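Toy library

A toy library is a service that lends toys, games and puzzles to families, in much the same way that a public library lends books. Some are run by local governments and others by parents' groups, schools or charities. Members usually pay a yearly fee and may keep an item for two to four weeks.

Toy libraries differ in size. The one in Rurport, which opened in January in a former post office, holds 3040 catalogued items and lends up to 10 at a time to each household. The smaller service at Gumede has no building of its own and operates from a van that stops in Treson and Grullero on alternate Saturdays.

Collections are normally sorted by age group or by type of play. Large items such as ride-on cars and play kitchens are catalogued one by one. Balls, blocks and other small pieces are often grouped in bags or baskets and lent as a set, with a card listing the contents.

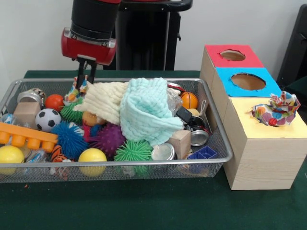

A wire-mesh basket of mixed toys, including balls and a wooden cube

Returned sets are checked against the card before they go back on the shelf. Most libraries charge a small fine for a missing piece and waive it if the piece is found within 30 days. Hard plastic toys are wiped down, and fabric items are machine washed. Battery toys are tested and lent without batteries at many branches.

Funding is a common difficulty. In a survey of members published on May 30, 2022, Hendrik Naidoo found that fees covered 20 percent of running costs at Rurport, with the rest coming from a town grant and secondhand sales. The Gumede van relies mainly on donations.

See also: Tool library, Mobile library, Preschool play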